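Salgado vanity plant, Grekside - notes from the April open day

The Salgado plant at Grekside opens its doors twice a year. I went on the Monday, on the morning tour, which starts at the loading dock and follows the board stock through to final packing. Visitors sign in at the gatehouse and are issued safety glasses and a visitor badge. Earplugs are in a dispenser by the door and are needed from the saw onwards.

Board arrives in full sheets and is held in a conditioned store before cutting. The store is kept at a steady humidity, and the logger trace for the previous week was pinned to the wall. It showed one excursion, on a night when the dock door had been left up. Sheets go to a beam saw, then to the edge bander. The bander is the slowest machine on the line and the schedule is built around it. Our guide, Américo Tavares, gave the output as 31 cabinets per shift when no colour change is needed.

Changeover was the most useful part of the morning. The glue pot on the bander has to be purged between light and dark edging, and until last year this was done cold with a scraper. The plant now runs all the white interior parts first and the dark fronts after, so there is one purge a day. The purged glue is weighed and logged.

Hinge drilling is done on a separate machine with a fixed 35 mm bit. Doors are hung at the end of the line, adjusted on the bench, and cycled by hand before the carcass is passed. A hinge sample from the endurance rig was handed around. The wear was on the arm pivot, and the cup was close to new.

Finished units are also set up in the fitted rooms behind the showroom, where the tour stops for questions.
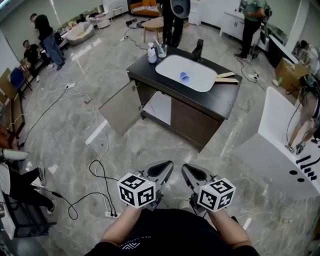 Rosário Mota asked whether the sealant at the basin cut-out was applied before or after the bowl was dropped in, as she had seen swelling at that edge on units from other makers. Tavares said both: a primer coat on the raw edge at the factory, then a bead under the rim at installation. The primer is brushed on and left overnight. She asked for the data sheet and was told it was in the installer pack.

The test room is small and holds a steam cabinet and a load frame. Sample panels get 400 hours in steam and are measured for thickness swell at three points along each edge. The panel on the bench that day was at 382 hours. Pass limits are posted beside the cabinet, but we were asked not to copy them down. The load frame was idle.

Packing uses folded card corners in place of foam. The drop test is done from waist height on each corner in turn, with one carton taken from each batch.

Getting there: the number 2 bus from Promcombe stops at the gate. Drivers coming from Pirkatia should use the north entrance, as the south car park is kept for trucks. The tour involves a fair bit of standing on concrete - wear closed shoes. Tea and biscuits are in the canteen afterwards, and spare handles and hinges are sold from a bench near the exit, cash only.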